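Wiki > Household > Clothes care > Garment rack
Last updated in October
2 min read

Garment rack

A garment rack (clothes rail, if you grew up with my grandmother) is a freestanding frame with a bar for hanging clothes. I've been tidying up this entry for a while, and I own three of them, so forgive me if I get carried away!

The basic kind has one or two upright poles, a top bar and some sort of foot. The bar often ends in a small upturned tip – a lovely little detail that stops hangers from sliding off. My oldest rack, a Sallov, came without the tips and I was forever picking shirts up off the floor. The Jarna I bought later has them, and it's rated for up to 66 pounds, though I've never dared to try that with winter coats.

Most people I know keep theirs in the bedroom, near the bed or in a corner by the curtains, where it takes the things that are too worn for the closet and too clean for the wash. Puffer jackets are the big space eaters. One of them takes the room of four or five shirts, so I hang mine at the very end. 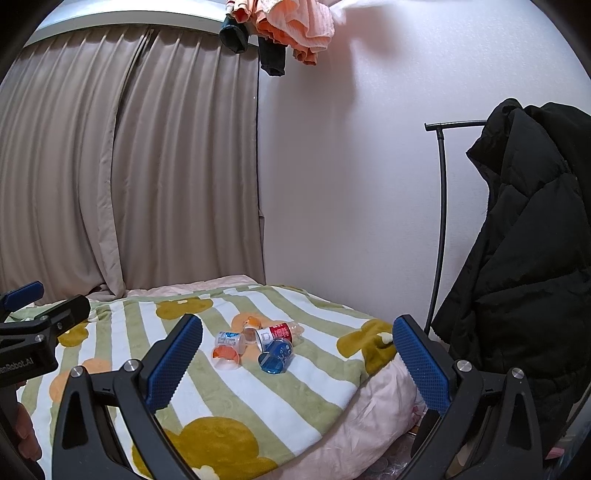 Can a garment rack double as a drying rack?
For light things, sure, but leave a gap between pieces and keep heavy wet knits off it, or the bar will start to sag.

See also: Coat stand, Clothesline, Valet stand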